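Drelis Student Robotics Club
Snack Counter Bench: Set-Up Guide
Section 4. Laying out the table and running the sandwich transfer

Revised Aug 28, 2026. Replaces the sheet handed out in November.

This section covers the two-arm bench once power and network are up (Section 3). The task is to move one sandwich from the tray to the wicker basket. Allow 2 people per session: one at the Pistex console, one at the table with a hand near the stop button.

4.1 Before you start

1. Check that both arms are parked and the status lights on the joints near their bases are green.
2. Press the red emergency stop once, confirm that neither arm answers a jog command, then release it.
3. Wipe down the table. Crumbs under the tray will tilt it enough to spoil a grasp.
4. Move loose cables away from the center of the table.

CAUTION: Keep hands off the table whenever the console shows ACTIVE. Waiting arms can still move.

4.2 Placing the tray and basket

1. Put the rectangular tray and the round basket side by side in the middle of the table. The tray may go on either side. A slight angle is fine.
2. Leave a clear gap between the two rims so that a finger can come down outside either one.
3. Lay one sandwich on its side on the tray. The basket starts empty.
4. Jog the arm until the basket is centered ahead of the open fingers in the wrist view. 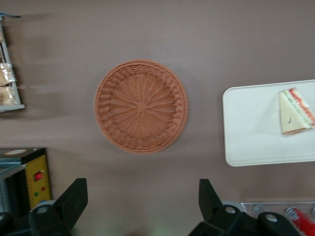

5. Save the pose in Zuvport under your team name. Do not overwrite another team's pose.
6. Open the gripper fully before every run. The grip force setting is 80 for bread items. Anything higher leaves dents.

Note: Use triangular sandwiches only. The basket rim is raised, and the arm has to lift over it before lowering.

4.3 Stocking the rest of the counter

The other items stay put during this task, but they need to be out. The club's Ginting model was trained on 1,385 recorded runs with a full counter, and it does worse on a bare one.

1. Stand the Coca-Cola bottles in the clear rack at the back, three to a row.
2. Set the stepped stand on the left with the small containers on the upper tiers and the Snickers bars on the bottom steps.
3. Fill the white snack tray and put it in the back left corner. The basket with the foil container goes just in front of it.
4. Put the bagged snacks in the wire rack on the right.
5. Keep the front of the table mostly clear.

4.4 Running the transfer

1. Call out "running" and wait for the person at the table to answer.
2. Set arm speed to 80 and press Start.
3. Watch the sandwich until the fingers have let go and the arm has backed away.
4. Count the run as good only if the sandwich is fully inside the basket and the tray is still on the table.
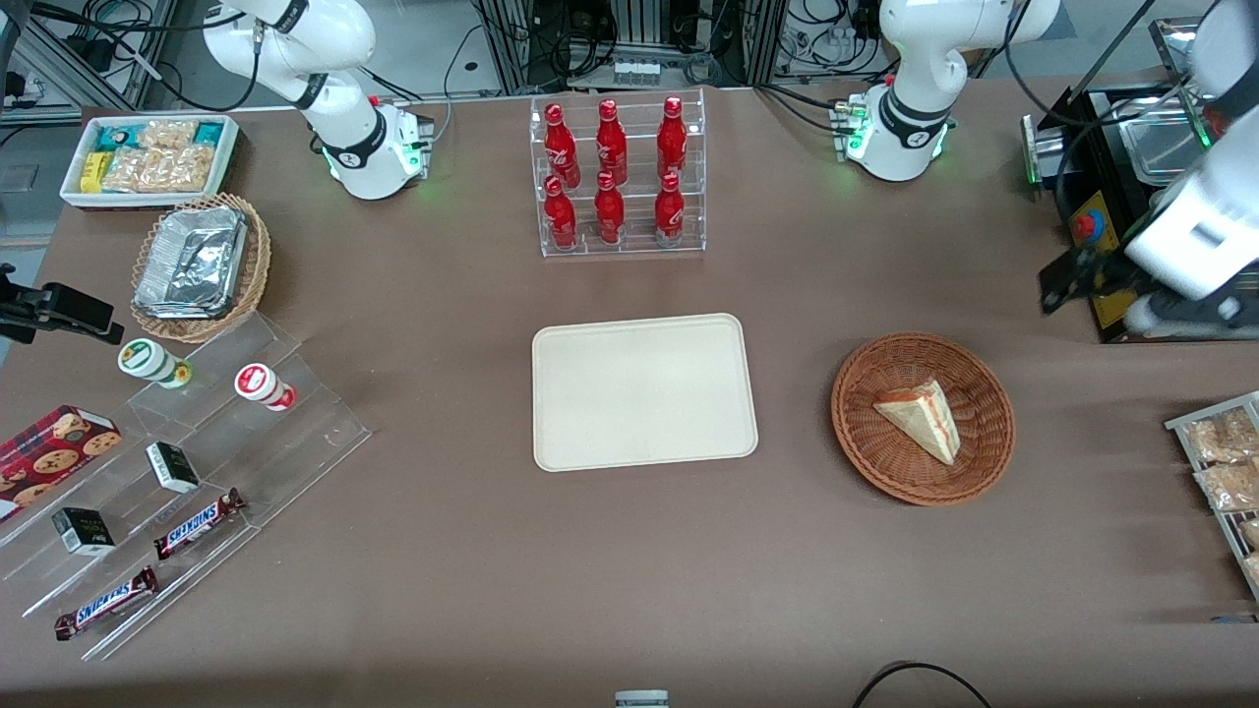 5. Press Pause, wait for the console to show IDLE, and reset the sandwich by hand.
6. Write the result in the bench log, including failed runs. If the wrapper has torn, use a fresh sandwich.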